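4.2 Outdoor runs on the plaza

The second test site was the open plaza at Wameck. We drove the platform along a fixed route of 276 m and repeated it 14 times with the Tritelari planner and 14 times with the baseline. Speed was capped at 80 cm/s. The site is hard for visual odometry: nearby ground has little texture apart from the dark lines in the paving, and most stable features lie far off.

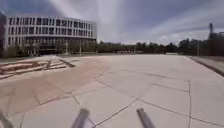
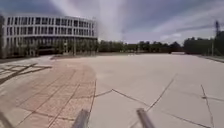

Figure 5. Two onboard views from the plaza site. Parts of the robot's front frame show at the bottom of both.

Mean end-point drift was 32 cm with Tritelari and more than twice that with the baseline. Masking the image area covered by the front bars made no clear difference to either method.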